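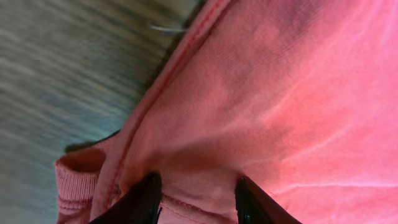 coldrinse wrote:
Sleeves go in first, then you fold the body over them. If you leave the cuffs for last you get that fat lump on one side and the whole pile leans.

Re: Folding on a table vs. the bed

pilemaker
Ok but I've tried it your way and my sweatshirts still come out lumpy! The ribbed part at the wrist is so much thicker than the rest of the sleeve, it doesn't want to lie flat no matter what I do. I did switch from the bed to the table after reading this thread though, and that part I'm sold on. My back was killing me. For anybody starting from the top of the thread, this is what I do now, start to finish:

1. Clear the table and wipe it down. Crumbs get into everything, ask me how I know. I do all this after dinner, usually 9 pm or so.

2. Dump the basket on a chair, NOT on the table, and bring things over one or two at a time. I need bare wood to work on or I start folding things on top of other things and lose a sock in there.

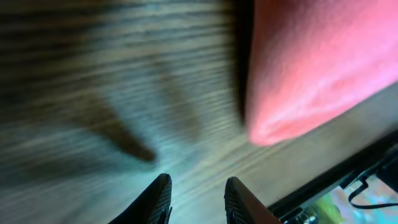
3. Jeans first. In half the long way, then in thirds, pockets facing out.

4. Tees and thin tops next, stacked on the jeans.

5. Sweatshirts whenever I've calmed down about the sleeves.

tumblelow
Jeans first is wrong, sorry. They're the easiest so I save them for when I'm tired. Also why stack different stuff together at all? You're going to put it in different drawers. One pile per drawer, four piles, done. I have a Koivisto dresser and the drawers are shallow, so a tall mixed pile is no use to me whatsoever.

pilemaker
I don't have drawers for half of it, it all goes on one open shelf! Or in the suitcase, which is where this load is headed. So one stack per person works for me.

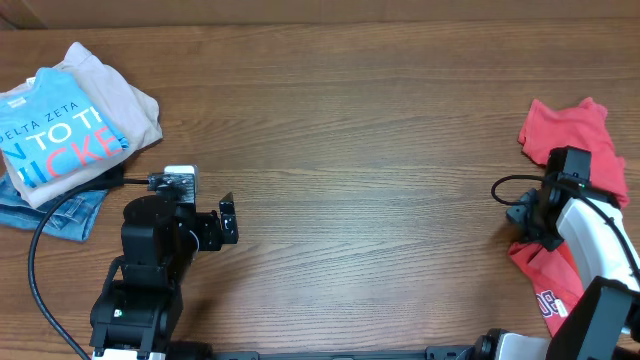 Mixed stacks are fine as long as the heavy stuff is underneath, and I'll die on that hill. A tee under denim comes out with the seams pressed into it. With the jeans on the bottom, then the tan one, and the blue Delta Zeta shirt folded up on top, I can carry the lot in one trip and only the top one slides. The red tee over on the right is still a crumpled mess, I know, I know, it's next.

coldrinse
That tan one is going to bug me. It's sticking out past the shirt. Refold it to the width of whatever sits above it – takes 30 seconds.

pilemaker
Ha, no. It's going in a bag.

softcycle
Has anyone tried those plastic folding boards? I got the Biltmont one and used it for maybe a month. Good for tees, hopeless for anything with a hood or a thick cuff. Went back to doing it by hand.

tumblelow
Same with mine, it's behind the washer now. For the lumpy sleeves, try crossing them low across the back, so the two cuffs end up side by side and not on top of each other. Then fold up from the hem. coldrinse will hate it.

coldrinse
I do hate it. You get a crease right across the front.

tumblelow
It's a sweatshirt! Who is inspecting it?

pilemaker
Just tried it and I'm with tumblelow on this one, much flatter. There is a crease but I can live with it. Table's next to the window so I can at least see what I'm doing.

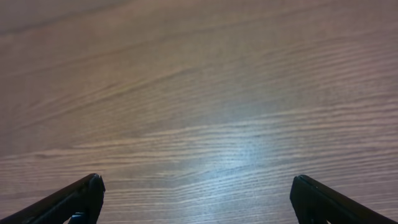

Re: Re: Rolling or folding for the suitcase?

softcycle
Moving this down here so it doesn't get lost. I roll tees and fold everything else. My Truvel carry-on is narrow and rolled jeans just make a hump in the middle.

pilemaker
I fold it all flat and then roll the socks into the gaps. Going away in February so it's mostly thick stuff, and I'm already worried about the zipper.

coldrinse
Wear the thickest one on the plane and pack the jeans on the wheel side.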